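Laundry & Household > Drying > Hangers on the indoor airer or clothes flat over the rungs??

rlacerda_7
Posted in Laundry & Household

Ok need opinions before I lose this argument at home. We dry inside, April and it's been grey all week so the line's no good. Folding airer in the lounge, black metal one, rungs across the top. Partner drapes everything flat over the rungs. I've started putting tops on hangers and hooking the hangers on the outside bar so they hang down.

My reasoning – no crease across the belly of every T-shirt, and when it's dry it goes straight in the wardrobe. No folding. I hate folding.

Partner's reasoning – looks like a shop, takes up the whole room, hangers slide.

Who's right. Quick answers fine, load's about to finish.

Reinaldo

mudgeegirl
Partner's right lol. Flat over two rungs, flip it after lunch, done.

Keskin_E
Hangers. Always hangers for tops. Flat for towels, jocks, anything small. You said "outside bar", do you mean the side rail or the front one? Makes a difference. If it's a folding one with plastic joints I wouldn't load up one side, they lean.

Ertuğrul

rlacerda_7
Front one. Pics coming as I go.
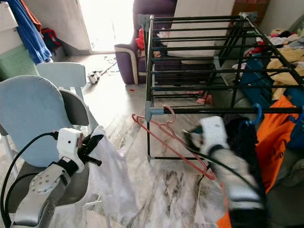 The front bar is the thickest bit of the whole airer, thats why I picked it. Side rails feel flimsier to me, and the rods on top are too close together to get a shirt down between them without it bunching. Only thing is spacing. Pink hanger's right up next to the corner joint and I reckon that's too close, it tips over on an angle there. Blue one further along with the black top on it is better. Orange tee is next along and you can see I've not left much of a gap. Probably the bit my partner would pick on.

Oh and yes it's a Grostov, the cheap one, had it 5 years.

Keskin_E
Yep front is right. Space them a hand width. Your orange and black are too chummy, the black one will be damp at the sides tonight, watch.

mudgeegirl
Still looks like a shop.

tezza_in_ballarat
Question nobody's asked, what's the floor? If that's tile or stone under it you want something down. We had a slow drip off a pair of jeans at the old place, mum went over. Put an old towel under.

rlacerda_7
Marble pattern, shiny. Good point re the drip. Spin cycle on ours is decent but I'll chuck a mat down when it's jeans. No jeans today.

PlumJam
Can I ask about the rest of the process bc that's where mine falls over. I get the stuff ON the airer ok. Then it dries and lives there for 7 days and we just pick clothes off it like fruit. Then next load's ready and there's no room. So the dry stuff goes on the couch. Then the couch is full.

rlacerda_7
PlumJam are you in my house

Same. What I'm trying now is taking it off in one go, hanger stuff first. Every top gets carried off on its hanger. Then the flat stuff. Bag open next to me for anything that's off to the op shop, otherwise it goes back in the drawer and I find it again next year.
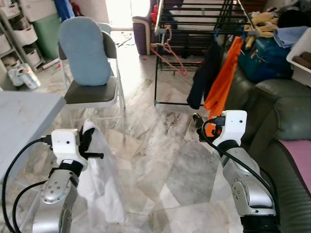 Where I come unstuck is the little stuff, socks, face washers, the kids' things. They don't suit a hanger and they're too small for the rungs, half of them end up on the floor. Been thinking about one of those peg carousel things, the Sistska one with 25 pegs on it, hooks over the bar same as a hanger. Anyone got one? Does it spin and tangle?

tezza_in_ballarat
Got the Sistska. It tangles. Not while it's up, but when you put it away. Pegs all grab each other. I hang mine on the back of the laundry door now and never put it away, problem solved.

mudgeegirl
I've got 2 of them and never had a tangle. You're folding it wrong Tezza. Arms in first THEN drop the pegs.

tezza_in_ballarat
I am not folding it wrong. It has been wrong since the shop.

Keskin_E
Mesh bag in the wash for socks, tip the bag out on a flat surface, pair them wet, drape in pairs. Takes a minute. No carousel.

PlumJam
pair them WET?

Keskin_E
Yes pair them wet. Your hands are already on them.

nan_of_four
Hello all. On the hangers sliding – are you using the smooth plastic ones? Those go along the bar whenever somebody walks past with a draft behind them. A clothes peg either side of the hook fixes it. Or a rubber band wound round the bar. I've used hair ties too. Costs nothing.

Also please do up the top button on a collared shirt before it goes on the hanger or it'll slip off one shoulder and dry crooked.

rlacerda_7
Hair ties! Doing that. Thanks nan.

All plastic yeah. We've got a mixed lot, pink, blue, white, bought at different times. Bunting had a bulk pack last year and I should have got it, now nothing matches. Not fussed but my partner is.

mudgeegirl
I knew I liked your partner

rlacerda_7
Update, been at it a while. New thing I've noticed. The top of the airer turns into a shelf. I clear the front and meanwhile there's a heap of folded stuff sitting on the rungs up there and nothing underneath gets any air. So half my "hangers don't dry properly" complaint might just be the pile.

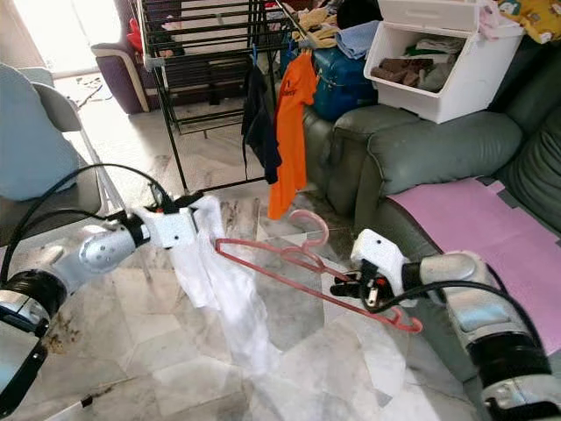 So the rule from now on is nothing folded goes back on top. Folded goes in a lidded tub on the couch, tub gets full, tub goes to the bedroom. Been using a Pristuver tub, lid flips right back so you can drop things in one handed. Couch isn't ideal but the tub has an end to it at least, when the lid won't shut you have to go and empty it. Couch on its own has no limit, as PlumJam knows.

PlumJam
feel seen

Keskin_E
The pile on top is the whole problem, good catch. Air has to go up through it. I'd go further, leave every second rung empty in winter.

tezza_in_ballarat
Every second rung? With a family? You'd be washing till midnight. Disagree with that one. Turn a fan on low and use all the rungs.

Keskin_E
Fan is fine. Every second rung AND fan is better.

nan_of_four
Lids on tubs worry me. If there's the least bit of damp in a seam you've shut it in overnight and it'll smell. Leave the lid open till morning, then close it. Check under the arms and the waistband before anything goes in, those are last to dry.

rlacerda_7
ok nan, lid stays up overnight. Right, writing down what we landed on because I'll forget, and someone will ask again in July. Tops bit mostly, will come back and fix the typos.

How we're doing it (for now)

1. Airer empty before the load comes out. Properly empty, incl. the top.

2. Tops on hangers, front bar, hand width between. Hair tie either side of the hook if it slides.

3. Getting a top on the hanger. Hook up through the neck, then one shoulder, then the other, and tug the collar flat. Collars are where I get lazy, they fold over on one side and dry like that. Yellow one is my worst offender, soft fabric, goes all rumpled however I hold it. Seams on the ends of the hanger, not halfway down the sleeve, otherwise you get shoulder bumps.
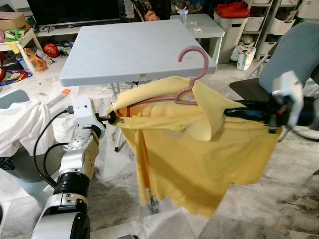
4. Small stuff flat on the rungs, in pairs. Wet pairing on trial. Jury out.

5. Mat or towel down if there's anything heavy and drippy.

6. Off in one go. Hangers to the wardrobe, flat stuff folded into the tub, lid up till morning.

7. No dry clothes parked on the airer. Not even "just for a sec".

mudgeegirl
Step 3 is why I drape. By the time you've fiddled one collar I've done the load.

nan_of_four
For the yellow one give it a good hard shake by the hem first, before the hanger goes anywhere near it. Then once it's up run your hand down the button band or the front, whichever it has. Soft fabrics want that.

Keskin_E
Agree with the shake. Also inside out for anything yellow or bright if it's near a sunny window. Fades on one side otherwise.

PlumJam
Tried the wet socks. It's fine. Annoyed that it's fine.

rlacerda_7
Partner read the thread. Verdict is hangers allowed for "his things only" and has to be packed away by 5 when people are coming over. I'll take it. Getting the hair ties now, and Tezza if you want to get rid of that carousel I'll pay postage

tezza_in_ballarat
It's attached to the door now mate. Part of the house.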